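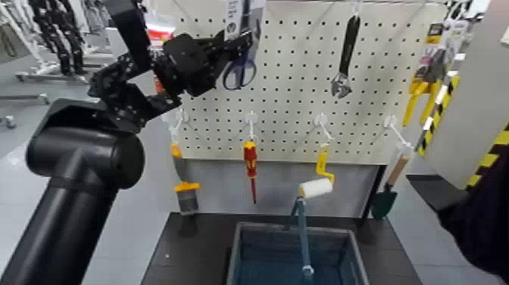
More examples are of little use if they all look alike, according to Rhydian Ellis, who would have each tool handled from as many starting positions as time allows. The remark came as Vamia opened the second stage of its tool-handling program at the Drengate site.

By Osian Morgan
January 2024

The stage calls for 100 recorded examples per task, up from 50. Work with hanging hand tools comes first. Training of the learning system is to begin in May.

Related items
Wollix joins Vamia program
Drengate site adds 4 workstations
Llewellyn report on data quality released

Contact the Press Office | © Vamia | Back to top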